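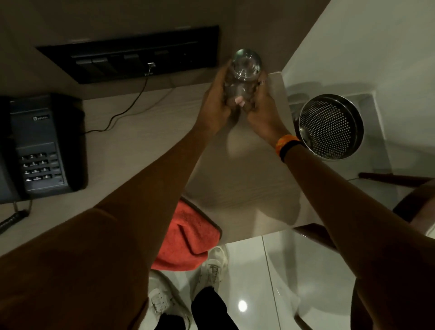

drandano-recipes

Hi! I'm Lucimara and this is my pile of cordial and syrup recipes, typed up from my uncle Alcides Macedo's notebooks. There are 301 recipes in here so far, one per row, in recipes.csv. The notebooks hold 593, so I'm just past halfway (my typing is slow and his handwriting is worse).

What's in a row: title, fruit, sugar in grams, water in ml, notes, and page. I kept his spelling in the title column, even where he wrote the same fruit three different ways. If you want to sort by fruit, use the fruit column, I cleaned that one up!

Things to know before you cook from it:

A "cup" in the early notebooks is his coffee cup, which held 215 ml. I converted those already.

Blank sugar means he didn't write it down. Please don't read it as zero, Anderson Mendonça did that with the passion fruit and it was awful.

5 rows are marked "unsure" where a page got smudged and I guessed.

Older versions had the lime and lemon rows swapped. Fixed on 7/16/23, so grab a fresh copy if yours is from before that. Thanks to Balakrishnan Chettiar for spotting it.

Use it however you like, just keep my uncle's name on it. If you find a typo, open an issue and tell me the page number.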